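Llevo tres semanas sin escribir y tengo excusa: en julio en esta casa se acaba el colegio, se acaba la paciencia y empieza la temporada de «mamá, me aburro». Helen tiene cuatro años y medio y lo dice ya con acento de adolescente, arrastrando la u. Su hermano todavía no habla mucho, pero me mira como si fuera a decirlo en cuanto pueda.

Este verano me había propuesto hacer las cosas bien. En mayo, cuando una todavía es optimista, me compré una libreta y apunté una actividad para cada mañana: pintar piedras, hacer helado de plátano, montar un mercadillo en el pasillo, regar las macetas con jeringuillas. Cien actividades, 100, lo pone en la portada con rotulador verde y una estrellita al lado. Os podéis imaginar por dónde vamos. Vamos por la siete, y la siete era «recoger los juguetes cantando», que creo que la apunté para rellenar.

La culpa la tiene en parte mi cuñado, Rodrigo Baptista, que me mandó en primavera un artículo larguísimo sobre las rutinas de verano y lo bien que les sientan a los niños. Rodrigo no tiene hijos. Tiene un perro muy educado y duerme ocho horas. Le quiero mucho.

Total, que la primera semana fue un desastre. Yo me levantaba a las 7 para preparar el material (¡el material!) y cuando Helen se despertaba quería hacer otra cosa. Siempre otra cosa. Saqué las piedras y quería helado. Hice el helado y quería ir a ver a Glenys, la vecina, que le deja tocar el piano. Monté el mercadillo con sus precios en cartulina y me compró un calcetín, uno, y se fue. Me quedé sentada en el suelo del pasillo detrás de una caja de fruta con una bufanda de mantel y me entró una risa tonta que me duró hasta la comida.

Y luego están los demás, claro. Porque mientras yo vendía calcetines, en el grupo de la guardería caían fotos de campamentos de vela y de niños rubios abrazados a delfines hinchables. Aníbal Guzmán, el papá de Rosser, se los lleva a todos de acampada a Flotuswood y hacen fuego y salchichas y duermen con la cremallera de la tienda abierta. A mí Aníbal me cae estupendamente, y las salchichas tenían una pinta buenísima, pero a las once de la noche, con la lavadora puesta, una no está para según qué fotos.

Lo que ha cambiado el verano ha sido bastante más soso: les he dado trabajo. Tareas de verdad, de las de casa. Fue casi sin querer, una tarde que yo estaba envolviendo bocadillos y Helen me pidió el trozo de papel de plata que sobraba. Se lo di, hizo una bola, la tiró a la papelera y pidió otro. Luego me preguntó qué más había que tirar. 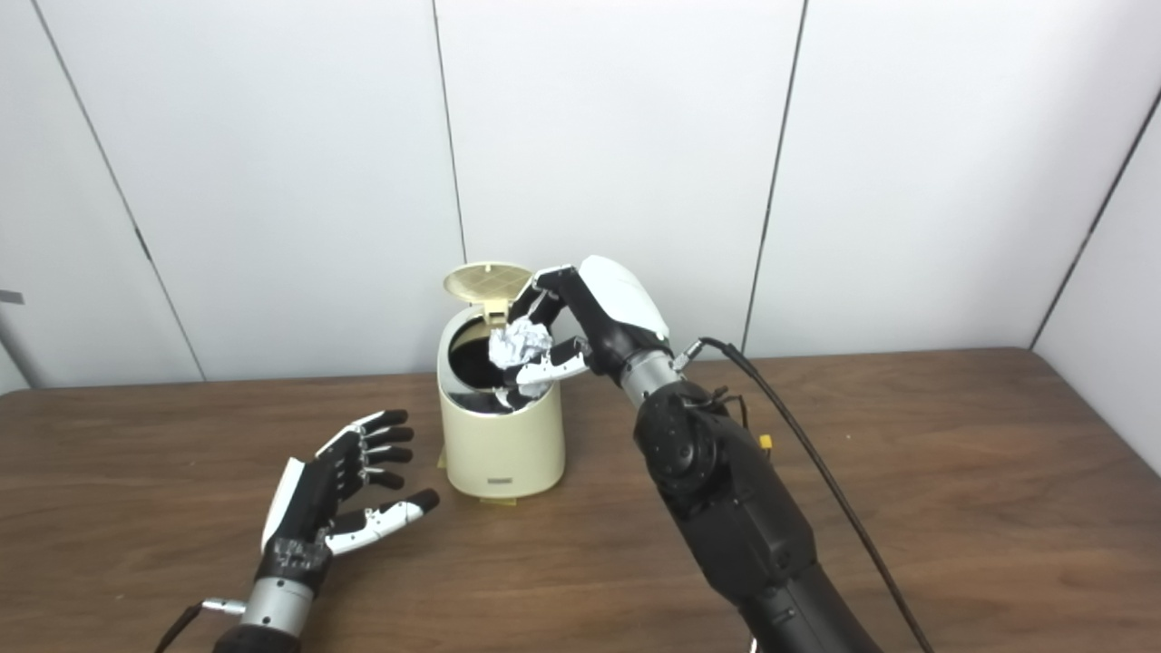 *Bola de papel de aluminio, a la papelera.*

Desde ese día es la encargada de la basura pequeña. Lo llama así, «la basura pequeña», y se lo toma tan en serio que el otro día le riñó a mi padre por dejar un pañuelo en el reposabrazos. Va por las habitaciones después de desayunar, con una bolsa, y revisa. Yo voy detrás con el peque en la cadera porque revisa con mucho entusiasmo y ya he rescatado dos facturas y un pendiente.

El peque también tiene lo suyo. Su trabajo es llevar los calcetines sucios del baño al cesto, de uno en uno, con un paseo entre medias para enseñarle cada calcetín al gato. Tarda una eternidad. Me da igual, es una eternidad en la que me tomo el café caliente — bueno, templado.

Le conté todo esto a Meirion Wogan, que fue la profe de Helen este curso y tiene una calma que yo querría en pastillas, y se rio. Me dijo que en clase les pasa lo mismo: preparan un rincón precioso con arena de colores y al final hay cola para pasar la bayeta. Me dio también un consejo que estoy intentando seguir y que me cuesta horrores: no rehacer lo que hacen delante de ellos. Si la servilleta queda doblada en forma de ravioli, se queda ravioli. Yo soy de alinear las toallas por el borde. Imaginaos el sufrimiento.

He intentado aplicarlo con la mesa y ya ponemos los cubiertos donde caigan. Con las plantas no puedo, las plantas las riego yo después a escondidas, o mejor dicho las escurro, porque el potos lleva una semana viviendo en un pantano.

También ha habido días malos, no vayáis a pensar. Hubo uno en el que llovió desde por la mañana, se fue internet y Helen decidió que dimitía de todo, incluida la familia. Se metió debajo de la mesa con una manta y tres galletas y me comunicó desde allí que ahora vivía en Londau, que es un país que se ha inventado y en el que por lo visto no existe la siesta. La dejé estar. A la media hora asomó una mano y pidió más galletas, y a la hora estaba dormida, así que la legislación de Londau habrá que revisarla.

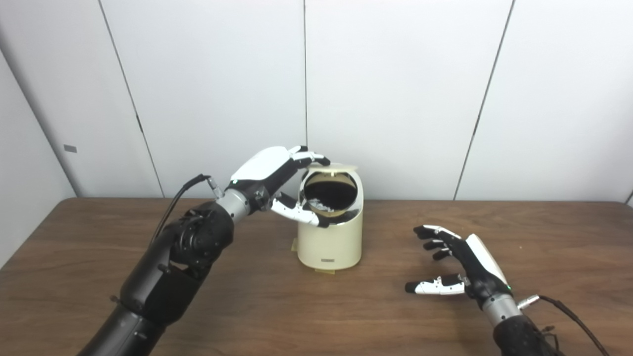 *La papelera de sobremesa, de color crema.*

Una cosa práctica, que siempre me lo preguntáis por privado: no uso tabla de puntos ni pegatinas. Lo probé el año pasado y acabamos negociando como en un divorcio. Helen quería pegatina por lavarse los dientes, pegatina por cada diente y pegatina por acordarse de pedir la pegatina. Si a vosotros os funciona, adelante, pero en esta casa era peor.

Y de la libreta he arrancado la portada. Las ideas las guardo, porque la del helado de plátano salió muy rica (plátano congelado, un chorrito de leche, batidora y ya) y a lo mejor en agosto repetimos.

Mañana viene Gwilym con sus mellizos a pasar la tarde. He comprado sandía y he quitado del salón todo lo que pesa. Helen ya me ha avisado de que los mellizos pueden jugar con lo que quieran menos con la bolsa de la basura pequeña, que es suya.

Contadme en los comentarios qué tareas hacen los vuestros, sobre todo si tienen menos de tres años, que con el peque me estoy quedando sin calcetines.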